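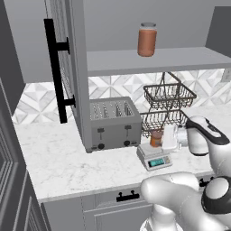 The shelf with the tall jar.

The Last Stop of the 183
by Mayuree Thongsuk

When I began to drive the 183, the route was already dying. The company, Gusico, had put a paper on the wall of the depot, and on the paper were three routes with a line drawn under them. Mine was the second. The other drivers said that I should not take it personally, and I answered that I did not, but I bought a better cushion for the seat, as one does for a person who is ill.

The 183 went from the station to Emance, which was the last stop, through the beet fields and past the factory where they used to make umbrellas. In the morning it carried pupils. In the evening it carried Mr Oshima.

He got on at the hospital gate, always with the same brown coat and a flat leather case, and he sat behind me on the left side. For the first weeks he said only good evening. I supposed that he was a doctor. Later I supposed that he was a patient, and I drove more softly over the bad part near the bridge.

One evening in December there was fog, and I could not see the edge of the road. I drove with the window open to hear the gravel. After the factory Mr Oshima stood up and came to the front, although it is forbidden to stand there.

"You have a ditch on your right now," he said. "It finishes after the second gate."

"How do you know it? You can't see it either."

"I measured it."

He told me then that he had been a surveyor, and that he had made the map of this road when he was twenty-six. He knew each culvert. He stood beside me with one hand on the rail and told me the road before it came, a bend to the left, a small climb, the house of Gudelis with its wall too near the tarmac. I drove at the speed of a bicycle. When we came to Emance he sat down again, so that he could get up from his seat like a passenger.

After that evening we talked. The leather case had a draughts board in it. His brother lay in the hospital and they played one game every day, and the brother won every time.

"Do you let him win?" I asked.

"I used to let him," said Mr Oshima. "Since October I try my best."

I had no brother, only a sister in another country with whom I had not spoken for two years. The reason was a sum of money, 284 in the currency of that country, and I will not say who owed it to whom. I told this to Mr Oshima at the red light before the bridge, with my eyes on the light. He did not give advice. He asked what she was like when she was small, and I told him how she ate the sugar from the bowl with a wet finger and afterwards smoothed the surface with a spoon, so that it looked like nobody had been there.

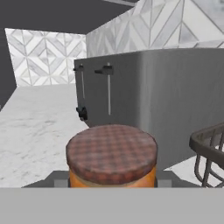 A jar with a checked cloth lid.

At home I cooked and thought about this. My kitchen has things in jars that I do not remember to open, and that night I opened one, apricot, and ate it standing. Then I wrote a letter. It was bad and I did not send it.

In January Mr Oshima was not at the hospital gate. I waited longer than the timetable permits. A woman in the back knocked on the glass with her ring, and I closed the doors. The next evening he was not there and the evening after it was the same. I thought of asking at the hospital, but what should I ask? I did not know the first name of either of them.

The route ended in spring. On the last evening some people came with a camera and a cake, people who had not used the bus in years, and they all got off at the first stop. I continued with the lights on and the seats empty. At the hospital gate stood Mr Oshima in the brown coat. He was thinner. The leather case was under his arm.

"Good evening," he said.

"Good evening," I said.

I did not ask about his brother. He put the right coins into the tray, though I had covered the machine already with a bag. He sat behind me on the left side. After the factory the sky was clear and one could see the whole road, all the way to the water tower, but when I heard him stand up I slowed down.

"There is a ditch on your right," said Mr Oshima.

"Until the second gate," I said.

"Yes. And then a bend."

I took the bend. At the house of Gudelis somebody had painted the wall white, and our headlights went along it from one end to the other. In Emance I switched off the engine. He sat down, opened the case on his knees and began to put out the pieces, and when he had finished he turned the board so that the white ones were on my side.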